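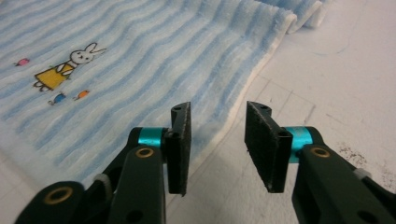

Blue and white towel, with the rabbit.

Blog > Reference sites > Clernholm glossary

February 2019 | by Razia Mengal
Filed under: Housekeeping, Broken links

The glossary has moved. If you had a bookmark to the old address it should still get you to the front page, but bookmarks to single entries may not work yet. I'm going through those by hand and the common ones are done.

For anyone who came in late, the Clernholm glossary is a list of terms used in image processing and signal work, with a short definition for each and links out to something longer. It started as a handout for a night course and went on the web because people kept losing the handout. It has 672 entries at the moment. I wrote a good share of them, Anjana Dewan wrote most of the filtering and compression sections, and the colour entries are by Nnamdi Garba, who also did the diagrams.

The old site ran on Trevico, a wiki package that suited us when we expected readers to edit. They mostly didn't. We got the odd spelling fix and a lot of spam accounts, and in the end I turned off registration. After that we had all the bother of a wiki with three people using it. The search was slow, the page history took up more room than the pages, and the export tool turned every equation into a question mark.

Plamadow is what we use now. It takes a folder of text files and builds plain pages from them. Each entry is one file with the term at the top, then the alternative spellings, then the parent topics, then the definition. I can fix a typo in a text editor and rebuild the whole site while I fill the kettle.
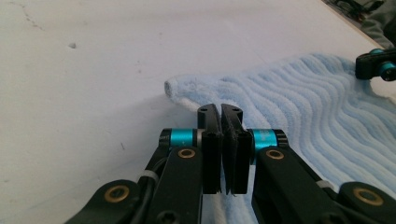 The part I had been putting off was the outgoing links. There were 922 of them when I ran the checker in October. Nearly 700 still went somewhere, but that number is kinder than it should be. A link checker only knows that a page came back. It doesn't know that the tutorial on edge detection is now a page selling domain names, or that a lecturer's notes have been replaced with the department's front page. So I opened every one. It took most of the summer evenings.

University pages were the worst. Someone writes a very good set of notes, moves to another job, and a year later the account is closed. Where I could find the author at a new address I wrote and asked if the notes had been kept. Some wrote back with a new link. One sent me the files on the condition that I fix an error in the section on sampling, which I have done.

Where nothing turned up I took the link out and made the definition longer. That has changed what the glossary is a bit. Early on I kept definitions to a sentence or two on the idea that the link would do the rest. I don't think that works over ten years. Anjana said so at the beginning and I should have listened.

The topic tree

The other change is the tree. The old one had every entry under exactly one heading, and we argued a lot about where things went. Is thresholding part of segmentation, or is it a point operation? Is the Fourier transform under mathematics or under filtering? The new tree lets an entry sit under as many headings as it needs, and the page shows all of them along the top. I have also cut the depth. No entry is more than 5 levels down now, and most are a good deal closer to the front than that.
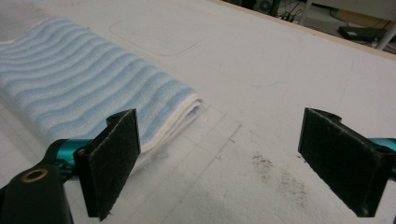 Salamatu Balogun tested the new tree on her second-year students and sent me a list of the places they got lost. The main one was "Morphology", which they took to be about shape in general. It's now "Morphological operations", with a note at the top pointing to the shape entries. They also wanted an A to Z list, which I had dropped because I thought the search box covered it. It's back, in the left column.

Things still to do:

– The equations in the wavelet section are still pictures scanned from the handout. They need retyping.
– The French equivalents went missing in the export. I have them in a spreadsheet.
– The hosting is with Edet until the end of the year and I haven't decided whether to renew. It's been reliable but the backups are awkward.
– Stereo and motion need more entries. There's nothing on rolling shutter at all.

If you find a dead link, send me the name of the entry and I'll look at it. Please don't send replacement links to your own company's product page – I get plenty of those and I don't use them. Notes, slides and old course pages are welcome, as long as you expect them to stay put for a while.

I'll start on the wavelet equations next, and the French terms will go back in once those are finished.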